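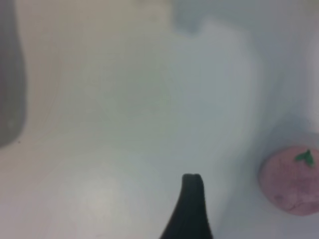 Ticket: wrist detector drops target during final approach
Component: Karader perception node
Reported by: Dematine integration
Status: closed, fix merged 21 July 2024

Symptom
The pick planner aborts with TARGET_LOST once the gripper is close to the toy fruit. The overhead detector keeps its track throughout. The wrist detector returns no box, or one with confidence under the threshold. Seen in 30 of 192 logged runs.

Checked
Camera exposure locked, no change.
Hand-eye calibration redone, no change.
Replayed a failing log on the Quiroga bench. Same abort at the same timestamp, so arm timing is ruled out.

Cause
The gripper mask in the wrist config was drawn for the old fingers and padded too generously. When the target drifts right of the fingers, the mask overlaps its box and the filter discards it. The planner then waits 2 frames and gives up.

Fix
Mask redrawn from the current finger model. The filter now clips overlapping boxes instead of dropping them. Planner patience raised to 5 frames.

Result
Failing logs replayed with the new config, no aborts. Morer still has the old mask file in its launch folder and needs a pull before restarting the node.

Open
Low confidence on blurred views is tracked in a separate ticket.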